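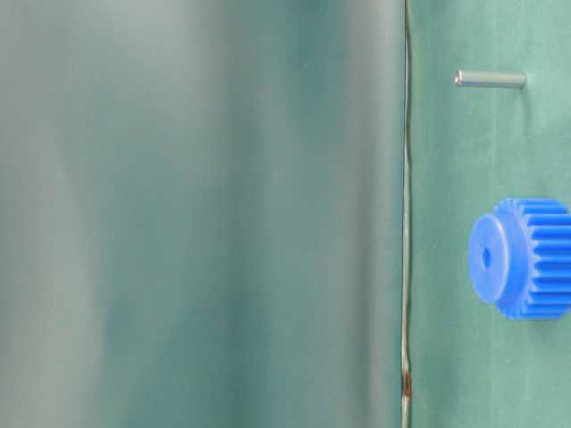
Ticket 525 was opened against the grasp success numbers for the gear task at the Skondville bench. The method under test picks the grasp point from the fixed close view alone, and the score for "gear found" was dropping at close range with no change to the model. The fixed close view is mostly filled by a blurred gray and teal surface on the left, which leaves only a strip of the green cloth on the right, with the pin near the top and the blue gear running past the edge. The detector was scoring the whole view, including the part that is never cloth.

Status: open
Component: Ivley grasp scorer
Reported by: Yae Nagano
Date: 15 August 2020

Steps to reproduce
1. Lay the gear flat on the cloth.
2. Run the approach with the default crop.
3. Read the "gear found" score in the last 400 ms before closing.

Expected: score stays above the threshold until the jaws close.
Result: score falls below the threshold and the run is logged as a miss, even when the gear ends up in the jaws.

Update 1
Went back through the logs. Out of 1,492 saved approaches, the misses bunch up at the end of the motion. The overhead view does not show the same drop. Compared the two views by timestamp to rule out a clock offset. The clocks agree.

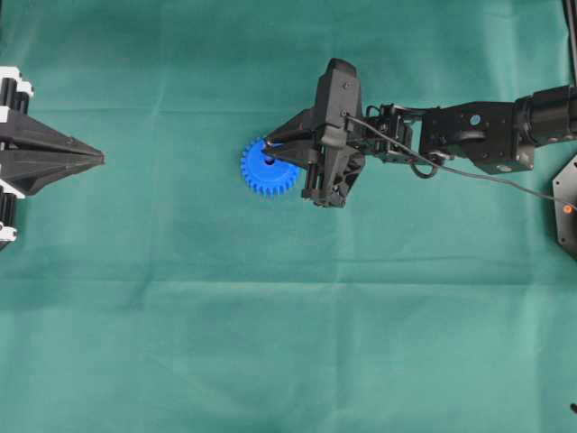 Head view, upper jaw tip over the bore of the gear.

In this position the jaw covers part of the gear from the head side as well, so the head view can't be used as ground truth for the full outline. I used the visible part of the rim and fitted a circle to it. The fit is good enough to label the center.

Update 2
Tried a fixed mask over the left part of the fixed close view. Scores recovered on the gear. They did not recover on the pin, and I don't know why yet. The mask file is in the Nseir folder under "wrist_left_v2". Do not use v1, it was drawn for the other mount.

Update 3
Reran the evaluation with the mask on and the old threshold. The false misses on the gear dropped to 11.

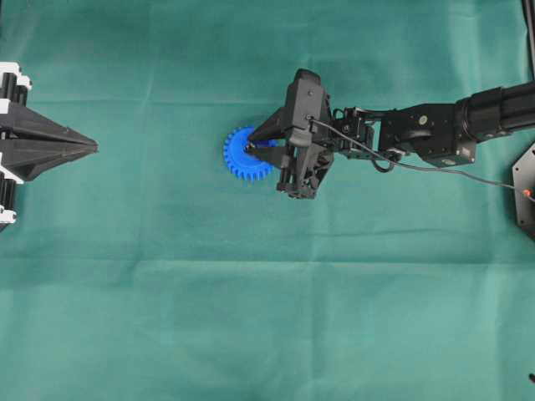 Those remaining ones all come from the same batch, recorded before the last calibration. I have marked them as excluded and kept the raw files. The table in the Hundavwood draft still has the old numbers and needs to be replaced, including the row for the unmasked baseline, which should stay in as a separate line.

Still to do
- Pin score, same test with a smaller crop
- Check whether the threshold was tuned on masked or unmasked data
- Rerun the baseline in September after the new mount is fitted

Leaving this open until the pin result is in.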